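My grandmother kept a drawer of rags in her kitchen in Quintana - old pillowcases, mostly, and one flannel shirt that had belonged to an uncle I never met - and I think I was in college before I understood that other families cleaned up spills with something you bought at the store. I thought about that drawer a lot this February, when I set out to see how long our house could go between trips down the paper aisle.

We used to go through 6 rolls a month, and I'm a little embarrassed by how many of those sheets went to things like a single drip of coffee. So I cut up two bath towels, got 30 decent squares out of them, and put them in a basket by the stove where even the kids could reach (they were thrilled for an afternoon, then forgot all about it). 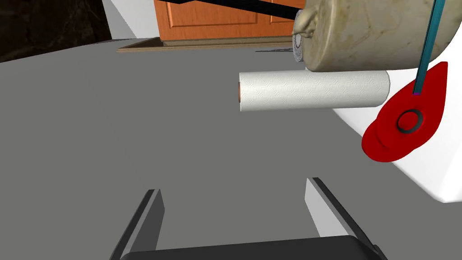 Chidubem Igwe wrote in to say that going all the way is a mistake, that bacon grease and whatever the cat leaves behind deserve paper and a trip to the trash, and that a household with one roll put away for the bad days will stick with cloth much longer than a household with none.

I've come around to that. Grease in the washing machine is a misery, and I ruined a perfectly nice load of napkins learning it. Now the cloths get rinsed and hung over the tub, then washed hot with the towels every three days or so, and the whole business takes less time than I spent worrying about it. The flannel shirt, by the way, is still going. My cousin has it in Kemis and uses it on her windows.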